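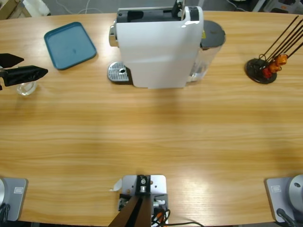
4.2 Layout of the coffee point

The order in which people reach for things at a shared coffee point has had little attention compared with what they drink or how often. We treated it as a question of layout. Each entry in the diary study asked the person to write down what they picked up first, what they had to move, and where they put each thing back. From these entries we drew up a layout, called the side-by-side layout in the rest of this paper, in which everything needed for one cup stands on a single surface. In Figure 2 the capsule machine has the water tank on its right and the spout and drip grate on its left, the capsule holder stands further right, and the tray and a small glass cup are on the left. A person working from this layout takes a capsule from the right, loads the machine in the middle and collects the drink on the left.

Figure 2. Side-by-side layout with capsule machine, capsule holder, tray and glass cup.

The layout was compared with the one already in use at both sites, Dovura and Ellard. There the capsules were kept in a drawer below the worktop and the cups in a wall cupboard, with only the machine left out. We call this the stored layout. The two sites differ in size and in opening hours but use the same kind of machine and the same size of cup. Neither site had written rules for the coffee point before the study began.

In all, 100 people kept a diary and handed in 596 usable entries. Entries were dropped if they covered more than one drink or if the person had made the drink for someone else and could not say where the cup went afterwards. We did not ask for the type of coffee. Several people wrote it down anyway, and these remarks were kept in the notes but not coded.

4.2.1 Reaching and moving

Under the stored layout, the most common first action was to open the drawer. People then opened the cupboard, and many left one of the two open while the machine was running. The entries often mention a second trip to the drawer when the first capsule picked was not the one wanted. The drawer at Dovura was deep and the capsules lay in it loose, so that the colours could only be told apart by turning them over.

Under the side-by-side layout the first action was split between the cup and the capsule. Those who took the cup first nearly always set it on the grate straight away. Those who took the capsule first sometimes held it in one hand while looking for a cup, and a few wrote that they put it down on the worktop and picked it up again later. The open holder was well liked. With capsules clipped to thin rods, as in the type shown in Figure 2, the colour can be seen before anything is touched, and orange and red are easy to tell apart at arm's length.

The tank gave more trouble than we had planned for. It has to be lifted clear to be filled at the sink, and if the holder stands too close the hand has no room. At Ellard the holder was moved away from the tank in the first week and stayed there. We took this as a correction to the layout and used the wider spacing at both sites from then on. A clear tank has the advantage that the water level can be checked without lifting the lid, though several people still lifted it out of habit.

4.2.2 The tray

The tray was meant for used cups. In practice it had three uses: used cups, clean cups waiting to be taken, and a resting place for spoons. Mixed use was the main source of complaint in the diaries. One person at Ellard wrote, "I never know if the cup on the tray is mine to use or mine to wash."

We tried turning the tray so that its short side faced the user, and we tried moving it nearer the machine. Neither change made much difference to what was put on it. A raised rim keeps small glasses from sliding off when the tray is carried to the sink, and for that reason we kept the same tray throughout. A flat tray shows marks quickly. It was wiped less often than the worktop, going by the cleaning notes, and people seemed to treat it as part of the washing-up and so as somebody else's job.

4.2.3 Restocking

Across both sites 777 capsules were put out during the study. Under the stored layout the drawer was filled from a box whenever someone noticed it was low, and it ran out completely on several occasions. Under the side-by-side layout the holder was topped up earlier, and more people took part in doing it. The holder takes fewer capsules than the drawer, so it has to be filled more often, and the spare boxes still need a place nearby. At Dovura they went into the empty drawer.

Restocking tended to happen from the lowest places on the rods upwards at Dovura, and with no clear order at Ellard. We did not study whether this affected which capsules were taken first.

4.2.4 Limits

The diaries record what people remembered when they sat down to write – in some cases at the end of the working day. Small movements are likely to be missing. Left-handed users were not recorded separately, and the layout in Figure 2 may suit them less well. A mirrored version would be simple to set up as far as the holder and tray are concerned, but the spout and the tank are fixed to their sides of the machine.

May
By Gorazd Kelmendi and Senad Karagiannis

Related items
Kneževič: Open and closed storage in small staff kitchens
Pluletti worktop study: notes on cup height and spills
Who fills the tank? Shared chores at Ellard
Drawer, shelf or rack: keeping capsules in reach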